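June 1, 2022

Quick one before bed, feet killing me. Started on the flowers for Sarahí's dinner and got as far as one red rose on the white table.

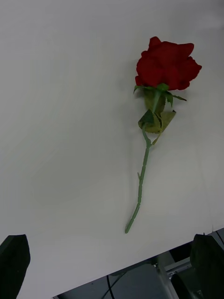 Yesenia thinks red is too much for a dinner where half the people have never met, she'd have gone with something yellow, or just greenery down the middle and done with it. And she wanted to know who was paying. Me, apparently. Told her it was settled. It is not settled.

But I like the red. So dark in the folds. Leaves are a bit crumpled, don't care, I'll pull the worst ones off tomorow and leave two or three up by the head. Or all of them. Depends on the vases.

Vases — the problem. Counted 12 in the hall closet and we need 21, one for each place. Getsemaní says she has a box of them from her cousin's thing in September, all the same height, narrow necks. Need narrow. A single stem in a wide glass just flops over to the side and looks sad. Text her first thing. If she forgets, jam jars, and I'll live with it.

Drove out to Cumbridge at lunch to look at ribbon, came home with no ribbon. 300 for the roll I wanted!! For ribbon. Uriel laughed at me on the phone for a good minute. He's doing the chairs and the lights and wants to be told where the tables go, and I don't know where the tables go. Long one by the window I think. Then the little one for coats.

Still to do
— call Solís about the other stems, ask for long, ask them not to strip them
— scissors, the good ones, where
— name cards (Anayeli has the nice pen, and the nice handwriting)
— iron the cloth. or don't
— candles?

Tried tying a card on with kitchen string, just to see. Slid right down. Maybe tie it above one of the bumps on the stem so it catches. Or lay the rose flat across each plate with the card under it and forget vases altogether, which would fix the whole closet thing in one go. Hm. Yesenia would hate that less I think. Ask Sarahí, it's her dinner after all.

Didnt eat. Toast, then sleep. Alarm at six.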